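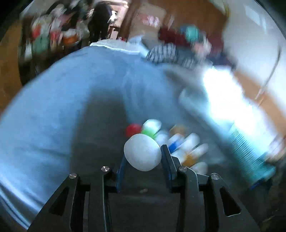

Hand-held gripper, blue pads, white ball in grip.

Pre-purchase check, gripper tools, Genix offer
Checked by: Arben Babić

1. Finger pads: OK. Price of spare pads is missing in the offer – ask Genix.
2. Screws on top of frame: OK. Check again after 300 grips.
3. Pinch points: comment. We need a warning label before we order 7 pieces.
4. Work table: not OK. Too many small objects close together. Budget for 3 storage trays.
5. Warranty: 18 months. Adport gives less, but delivers in December.

Decision: hold the order until points 1 and 3 are closed.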